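Home Stories Archive Submit Contact

The sorting line at Tulano changed in April. Mwajuma Obura had packed crates there for seven years. Her new post was written up as exception handling: 15 stoppages a shift, roughly, each one logged with a code.

Code 4 meant a dropped block. The arms did not bend that far, so she did.

"You could leave them till the end," said Subira Rweyemamu, who kept the log.

"I could."

She entered the code, took her hand off the stop and watched the left gripper go back to the pile.

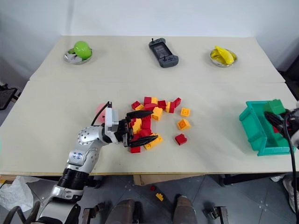
Red and yellow blocks at the table, two on the floor.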